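Search the community Enter keywords Go
Home Topics Woodwork & Furniture Unanswered Log in

Pale wooden table going orange, should I strip it or leave it be?

Friederike Grube
Posted Wed 16 May

Hello everyone, and thank you in advance for reading all this. I have a wooden work table that we bought secondhand when we moved to Melcombe, and when it came into the house it was quite a pale color, almost like fresh bread dough. Over the years it has warmed up and now it's a sort of beige-orange. My sister says it looks cozy. I'm less sure, because the new shelves are very pale and the two don't get along at all!

I don't know what finish is on it. The man who sold it to us thought it was an oil, but he also thought it was walnut, so I take that with a pinch of salt. It gets used nearly every day and it has to be back in use by June, so I can't have it in pieces all summer.
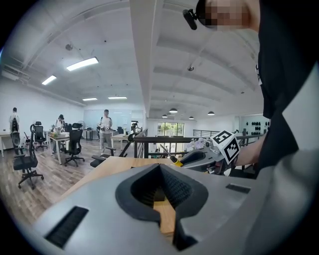
The table, color as it is now.

What I'd like to know is whether sanding would bring back the lighter color, or whether the wood itself has changed all the way through. And if I do sand it, what can I put on top that won't turn orange again in a few years? I've never refinished anything bigger than a footstool, so please be gentle with me.

Dratier

Welcome, Friederike! Most of the color you're seeing is likely in the old finish and the very top of the wood, so yes, a light sanding usually brings back a good deal of the paleness. Before you touch the top, though, turn the table over (get somebody to help, please, I hurt my back doing exactly this) and try a patch underneath the size of your hand. Start with 120 grit and finish with 180, always along the grain. Wipe off the dust and look at it by a window the next morning.

If you like what you see, go for a clear water-based finish. The oil-based ones are lovely and forgiving, but they go on amber and get more amber. Three thin coats, a very light rub between them, and leave the table alone for a good week after the last one. I know that's hard with a table you use every day! We ate off our laps for nine days and my husband still brings it up.

One more thing, if there's veneer on it, go very easy. Look at the end of the top and see whether the grain carries on over the edge.

Kivi

just leave it, orange wood is nice. paint the shelves

Posus

Agree with Dratier about the test patch. Some woods darken in sunlight whatever you put on them, so a water-based finish slows it down but won't stop it for good. Ours is by a south window and I move the fruit bowl every few days or it leaves a pale ring. Ask at the paint counter for one with UV protection, and buy the small can first.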